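Print this page | E-mail this page

Lecture 2: Pretend Play and First Words in the Kindergarten
Lecturer: So-ying Hsu
Handout, revised February 13, 2018

Please read this handout before the lecture and bring it with you. The parts on observation are also needed for the written task in November.

1. What we mean by pretend play

A child is pretending when she acts as if something were the case, and at the same time knows that it is not. She drinks from an empty cup and makes the sound of drinking. If we ask her whether there is tea in the cup, she may say yes, but she will not go to the bathroom to wash off the tea she spilled. Both kinds of knowledge are present at once.

We must separate pretending from exploring. A very young child who hits a pot with a spoon is mostly finding out what noise it makes. The same action at four years can be a drum, an alarm, or the cook calling the family to dinner. The action does not tell us which it is. We need the words, the face, and what the child does next.

In the literature you will find three older terms for this: symbolic play, make-believe and fantasy play. In this course I use only "pretend play," and I ask you to do the same in your written work.

2. Kinds of substitution

The most simple pretending uses a thing for its usual purpose, but without the content. Cooking vessels and bowls are good for this. A real stainless steel saucepan with nothing in it is already enough for a long play.

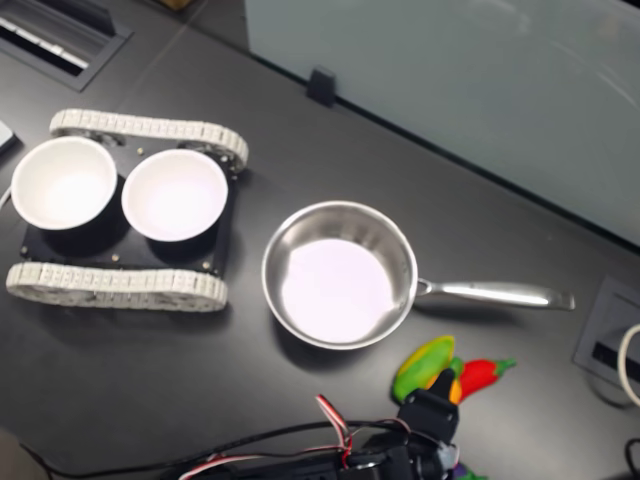
3. From object to word

After the first kind comes the substitution of one object for another. A block becomes a telephone. Later the child needs no object at all, and holds an empty hand to her ear. Children do not leave the earlier kinds behind when they learn the later ones. A six-year-old still likes a good spoon.

What is interesting for the language teacher is the moment of naming. When two children play together, the block is not a telephone until one of them says it and the other accepts it. Compare this exchange from the Plirton notes, translated by me:

Alley: This is the soup.
Tu: No, it's the bath.
Alley: It's the soup and he is taking a bath in it.
Tu: Okay. But it's hot.

In four short turns the children have made a proposal, a refusal, a compromise and a condition. Alley keeps her own word and takes in the word of Tu. Please notice the "but" in the last line. In the daily speech of these two children, at lunch or in the garden, the word "but" was rare in the same weeks.

The whole set of Plirton notes has more than 196 such exchanges. We will work with 37 of them in the seminar group. You receive them on paper, and I ask you not to copy them for other persons.

4. Toy food and real food

Teachers often ask me if toy food should look like real food. There are two opinions. The first says that a realistic carrot helps the youngest children to enter the play, and that they learn the name of the vegetable together with its shape and color. The second says that a realistic carrot can be only a carrot, and that a plain piece of wood invites more ideas.

I think both are right for different ages. With two-year-olds I would begin with toys that look like the real thing. From four years I would mix them with plain things: buttons, cones, pieces of cloth, chestnuts. In a mixed basket the children name more, for the simple reason that they have more to explain to each other.

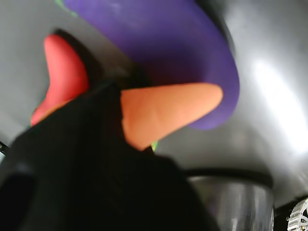 Department of Early Childhood Education, Plirton College

A word about color. Adults like bright colors for toy food and we buy it accordingly. I know of no good reason against it, but do not expect that the color does the teaching. A child learns "orange" as a fruit and "orange" as a color at different times, and for some weeks she may use the word for one of them only. Children who speak another language at home have the additional difficulty that their first language perhaps has two separate words here. Let them have both. Do not correct in the middle of the play.

5. How to observe

For your own observation choose one pair of children and one play corner. Stay with the same pair for 60 minutes in total, which you may divide over several visits.

a) Sit low and to the side. Have a notebook, no telephone.

b) Write the words exactly as they are spoken, also the mistakes. If you did not hear a word, put a line in its place.

c) Write the objects in a second column. Use the name of the object as you would call it, and put the name the child gives to it in quotation marks. For example: metal pot, "the sea."

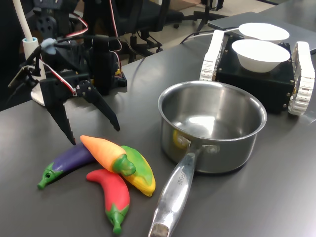 d) Do not join the play unless you are invited. If a child hands you a bowl of soup, you may of course eat it, but mark this place in your notes with a star.

e) Copy your notes in clean form on the same evening. The next day you will have forgotten who spoke.

The kindergarten in Drireck accepts our students again this year. Please sign the list at the office before you go there, and take off your outdoor shoes in the entrance.

6. Questions to prepare

Read the exchange between Alley and Tu again. Who decides, in your opinion, what the object is?

Can one child alone make a substitution by naming? Think of children who talk to themselves during play.

Think of a toy you had as a child which was used for a wrong purpose. Write five or six sentences about it. We will read some of these in the group, and you can say no if you do not wish to read yours.

The next handout is about picture books and rhymes.

Contact: Department office, Plirton College | © 2018 So-ying Hsu | Back to top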